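Cavby Mini Oven – Black, Two Knobs

Cavby > Kitchen > Small ovens and toasters

In stock. Ready to send from our store in Dundden.

The Cavby is a small countertop oven for people who cook for one or two. It makes toast, warms up bread rolls, melts cheese and bakes a small portion of vegetables or a piece of fish. We have sold it for more than 6 years, and most of our customers buy it for a studio kitchen, an office kitchen or a holiday apartment where a large oven is not possible.

The body is black. The door is glass and opens downward, so you can look at the food without opening it. The two knobs are on the right side of the front. One is for the temperature and one is for the timer, which rings at the end and turns the heat off by itself.

Where to put it

The oven needs a flat and steady surface. A round table is fine also, but please think about the door. When it is fully open it lies flat in front of the oven, and you need this space free plus some room for a plate or a tray. We recommend to leave a hand's width of air on each side and behind, and to keep bottles, paper and curtains away from the oven while it is on. The vents on the right side should never be covered.

We keep one on the round table with the light wood grain in our store, with the door down and a white tray in front of it.

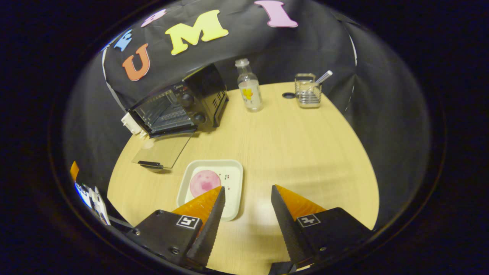 What is in the box

Oven with glass door
Wire rack
Baking tray
Crumb tray (slides out from the bottom)
Instruction booklet

The bottle, the wire caddy and the white tray are not included. Oven gloves are sold separately – we have the Bortolotti pair in gray and in dark blue.

First use

Wash the rack and the two trays with warm water and a little dish soap, and dry them well. Then run the oven empty for 21 minutes with a window open. A light smell is normal the first time and it goes away. Let the oven cool down before you put food in it.

Daily use

Turn the temperature knob first, then the timer. For short times, turn the timer past the middle and come back to the number you want, otherwise the bell can be weak. Bread on the rack browns faster at the back, so turn it one time if you like an even color. Do not put cold dishes on the open door, and do not use it as a shelf.

Cleaning

Unplug the oven and wait until it is cold. Wipe the glass with a soft cloth and a few drops of vinegar. The crumb tray should be emptied every week, more often if you make a lot of toast. Please no steel wool on the black paint, it leaves marks that we cannot repair.

Spare parts

Knobs, racks and crumb trays are available under the name Iltada in our parts section. Door glass must be ordered by email and takes longer.

Delivery and returns

Orders over 100 dollars are sent free. You can return the oven within the return period if it was not used with food. Our store is open on Saturday too, and you are welcome to come and try the door and the knobs before you buy.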